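4. Save files, slots and moving to a new machine

This section covers how Wenunine stores your progress, how to make a copy of it, and how to carry it over to another computer or handheld. It applies to the standard edition and to the Bellamy expansion. If you are starting the game for the first time you only need 4.1 and 4.2.

4.1 How saving works

Wenunine keeps two kinds of save. Autosaves are written by the game whenever you enter a new region, finish a chapter or rest at an inn. Manual saves are written by you from the camp menu. The two kinds are kept in separate folders and one never overwrites the other.

You have 36 manual slots per profile. There are three autosave slots, used in turn, so the oldest one is replaced each time. A profile can be renamed but not merged with another profile.

Note: You cannot save during a battle, in a cutscene or while the airship is moving. The Save entry in the camp menu is greyed out at these times.

4.2 Making a manual save

1. Open the camp menu with Esc, or the left menu button on a controller.
2. Choose Records, then Save.
3. Pick a slot. Empty slots are listed first.
4. Type a label if you want one. Labels can be up to 42 characters long, including spaces.
5. Choose Confirm and wait for the lantern symbol in the corner to stop turning.

Caution: Do not switch off the machine or pull out an external drive while the lantern is turning. A half-written save cannot be repaired by the game.

If you choose a slot already in use, the game shows the party, chapter and play time of the old save and asks whether to replace it. There is no undo once you have said yes.
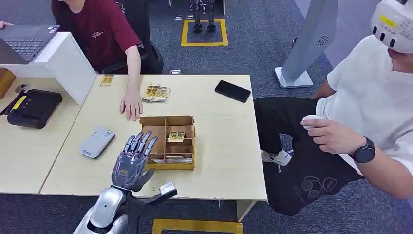
4.3 Finding the save folder

The save folder is called Usach, after the engine the game is built on. It is placed inside your user documents folder when the game is first run, whichever drive the game itself is on.

1. Close the game fully.
2. Start the Ultano launcher and sign in.
3. Select the cog next to Wenunine and choose Local Files.
4. Choose Open Save Folder.

Inside you will see one folder per profile, numbered from 00. Each holds a folder called auto, a folder called manual and a small file called index. The index file tells the game which save belongs in which slot. Always copy it along with the saves.

Note: If the Open Save Folder entry is missing, the game has not been run on that machine yet. Start it once, go as far as the title screen and close it again.

4.4 Making a backup

1. Check that the game is closed. The launcher may stay open.
2. Open the save folder as in 4.3.
3. Copy the whole Usach folder to another drive or a memory stick. Do not move it.
4. Rename the copy so that you can tell it from later ones. The chapter number works well.
5. Open the copy and check that the index file is there.

A full profile with every manual slot in use takes up 174 MB. Allow 500 MB of free space if you play with more than one profile or use the photo album, which is stored in the same place.

We suggest a backup before each of the following: installing the Bellamy expansion, changing the difficulty to Veteran, and starting the final chapter. Saves made with the expansion installed will not open without it, and a save changed to Veteran stays on Veteran.

4.5 Cloud saves

Cloud saves are off until you turn them on. They cover autosaves and the first ten manual slots only. The photo album is not included.

1. In the launcher, select the cog next to Wenunine.
2. Choose Cloud, then turn on Keep Saves Online.
3. Start the game once and load any save.
4. Close the game and wait for the launcher to show a green tick.

If you have played on two machines without a connection, the launcher will ask which set of saves to keep. It shows the time of the last save on each side. Check the play time as well — a machine with the wrong clock can make an old save look like the newer one.

Caution: The set you do not keep is deleted on both sides. Make a backup on each machine before you answer.
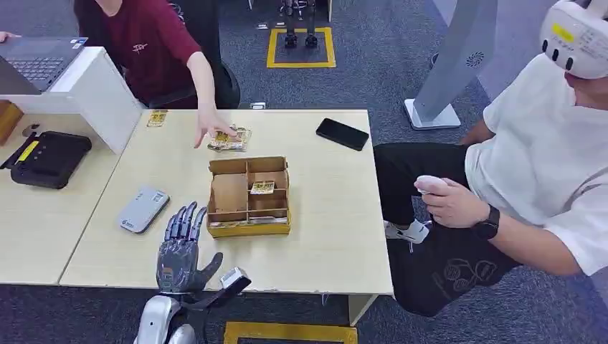

4.6 Moving to another machine by hand

Use this method if you do not want cloud saves, or if you need all your manual slots.

1. Make a backup of the old machine as in 4.4.
2. Install the game on the new machine and update it. The version shown on the title screen must be the same as on the old machine, or later.
3. Run the game as far as the title screen, then close it.
4. Turn off Keep Saves Online on the new machine.
5. Open the save folder and delete the folder numbered 00.
6. Copy the profile folders from your backup into its place.
7. Start the game and choose Load. Your slots should appear in their old order.
8. Load one save from each profile and walk through a door or gate to check that the region loads.

Key bindings and screen settings are not part of the save and must be set again on the new machine. See section 3 for the full list.

4.7 If something goes wrong

Slots show as empty. The index file was left behind. Close the game, copy it from the backup and start again.

"This record belongs to another edition." The save was made with Bellamy installed. Install the expansion on the new machine, then load again.

The game stops at the loading screen. Try the next oldest autosave. If that loads, make a manual save straight away in a new slot. If none of the three loads, put back your last backup.

Play time shows as zero. This is a display fault in saves made before the July update. It corrects itself the next time you save, and nothing has been lost.

Controller does not respond in the Load screen. Unplug it, press any key on the keyboard and plug it back in.

When you write to support, attach the index file and say which slot is affected. Do not send the whole folder unless you are asked for it.

Last updated: 2023-03-09

Contact support | © Ultano | Back to top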